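Plonalville open afternoon: two arms, three sets of fingers and a lot of talk about bottles

Filed under Visits

I went to the Hagedorn open afternoon in August because a customer of mine keeps asking whether two small arms can pack gift boxes, and I am tired of answering from brochures. The invitation promised a "side-by-side comparison of gripping options for mixed goods." I have been to enough of these to know that side by side usually means one product on a table and the other on a slide. To be fair to Hagedorn, they had more running than that.

The building is at the far end of the Plonalville industrial park, past the tile wholesaler. Parking is fine. Sign-in was slow, and the badge printer had my company name wrong, so I spent the day as a representative of a bakery.

We started at 1:30 with a talk. Fourteen of us sat in a room set up for many more. The speaker told us their two-armed cell had done 1,896 picks during the spring trial. I asked how many of those had failed. He said the failures were "being categorized." I asked whether the 1,896 included them. He thought so. I wrote that down with a question mark and it still has one.

After that we were split into two groups and taken to the back hall. My group had Maximiliano Fuentealba, who runs the test cells and was by a long way the most useful person in the building. He didn't have slides. He had a clipboard, and when he didn't know something he said so.

The cells are small, white-walled and all laid out alike, with a pair of arms on a common base and a camera on each wrist. The objects change depending on what they want to find out. The comparison we had come for was between the flat fingers the arms ship with, a softer padded set from Flallel, and a curved set from Drunex that is meant for bottles and jars. Hagedorn sells the Flallel set. It doesn't sell the Drunex one. Keep that in mind as you read on, as I did while I was watching.

The flat fingers went first, on boxes. They are better than people say. A stiff carton with square corners is an easy thing to hold and the plain parallel jaw held it, from above and from the side. Handing a box from one arm to the other was where it got shaky. Of the 13 handovers we watched, I would have been happy with nine in a paying customer's plant. The others ended up in the right hand, but crooked, and a crooked carton doesn't go into an outer box without somebody pushing it. The screen beside the cell logged all 13 as successes. 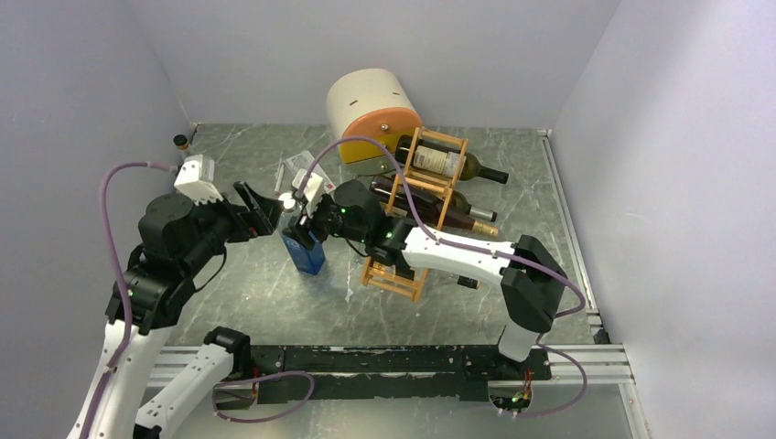 Fuentealba agreed about the crooked ones when I brought it up. His view was that the trouble lay in the timing, with the giving hand letting go before the taking hand had settled, and that no change of fingers would cure it. I believe him. It does make you wonder what we were there to compare.

The Flallel pads came next. Changing them took longer than I expected, two small screws a finger and a calibration run afterward, and one of the screws went on the floor and had to be hunted for. With the pads on, the cartons sat straighter. Then they tried a glass bottle lying down, and the pads gripped it nicely by the body and lifted it with the neck drooping. They called this a good result. If your next step is standing the bottle in a narrow slot, you now have a tilted bottle and a new problem. I asked to see the pads after a week of dusty cardboard. They didn't have a used set to hand. In my shop a soft pad gets shiny and useless well before the maintenance schedule admits it, and I would want a dirty one in my hand before ordering.

The Drunex fingers were on for the shortest time, and I don't think they were given a fair go. The grip force had been left where it was for the pads, which even the man from the pump company next to me noticed. They still took the bottle by the neck cleanly and kept it level. On a flat carton they were poor, as you would expect from a curved finger. Anyone packing only bottles should ask for them by name, and should ask someone other than Hagedorn.

Cameras. The wrist cameras are small and light and they see what the fingers are about to touch, up to the point where the object fills the view. After that you are relying on the fixed camera outside, and when both arms reach toward the middle one tends to block the other. I asked twice what the system does when neither camera has a clear look. The first answer was about software updates. The second, from Fuentealba, was that it slows down and carries on with its last good estimate. Fine, but I'd like that printed in the manual.

I also don't care for cables running outside the arm. Everyone in this price range does it, and everyone tells me it has never been an issue. I have replaced enough cables to disagree. A loop with plenty of slack will last a good while on a bench. Put it next to shelving and a tired night shift and it won't.

There was a short session on the controller that I can't say much about. Teaching a new position by hand looked simple, and one of the younger visitors managed it in a couple of tries. The arm felt heavier to push than I'd like, with a bit of stick at the elbow. The menus are clear. The emergency stop is where it should be. Network setup was skipped "for time," and network setup is what eats my days.

Prices were given out on paper at the end, with the fingers listed apart from the arms and the quick-change plate listed apart from the fingers. Service is a yearly contract. There is a line in the small type about a free inspection after the first 1,000 hours, which sounds generous until you read that travel is charged.

What I told my customer: the arms are decent for the money, cartons only, one arm to begin with, standard fingers, and no handovers until Hagedorn can show a log that counts a crooked box as a failure. For the bottles I have written to Drunex asking for a loan set and a force table. No reply so far.

Coffee was good. The sandwiches were gone by the time the second group came out of the hall, so if you go, get yourself put in the first.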